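Opening Double Doors with a Two-Armed Robot: Project Report
Last updated: December

Our group at the Woltville site wrote control software for a simulated robot with two arms. The simulator is Closley and the planner is Borkus, which we extended with a door module. The task was to pass from one room to the next through double doors.
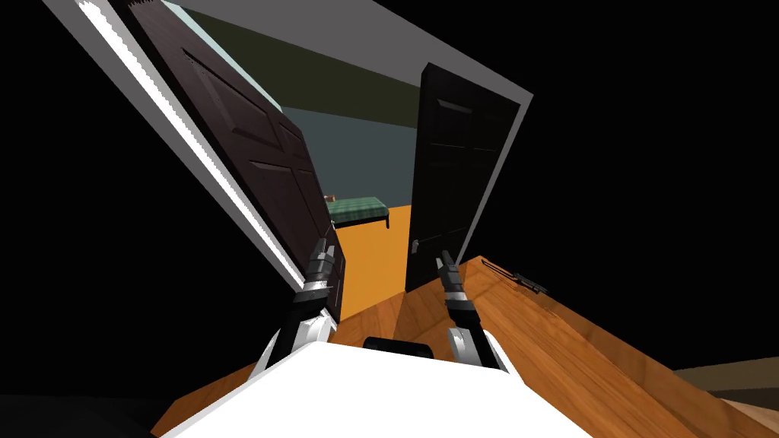

The planner must first choose which arm goes to which handle. In our first version it chose the nearest handle for each arm separately, and sometimes both arms wanted the same one. Now the pair is decided together. With the grippers spaced apart and each handle just beyond its own gripper, the choice is simple, but the tilt of the head camera must be corrected before the handle positions are used.

We ran 2,012 trials with this version. In 1,689 of them the robot reached the second room.
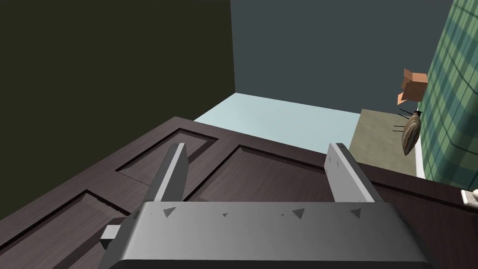
Reading time: 6 minutes

The wrist view was the most difficult for perception. A panelled door takes up a large part of it, and the grooves were often detected as edges of a handle. We added a depth check - it is slow, but it removed most of these errors.
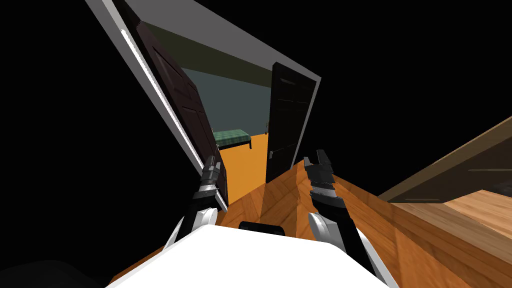 Fig. 3. Chest view towards the doorway, both doors open, bed in the far room.

For the passage itself we keep both arms in front of the body. The width of the opening is calculated again at every step, as a door leaf can still move when the base touches it. This part was written by the Aebischer subgroup and we changed only the speed limit.
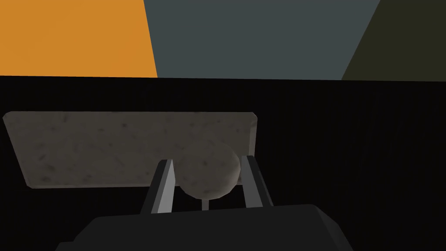
Page 6

Small objects were tested with the same gripper code. When a ball stands in front of a slab with the same speckled surface, colour does not separate them well, so the segmentation uses depth here too. The fingers stay open until the ball is centred between them. We have not yet tuned the closing force.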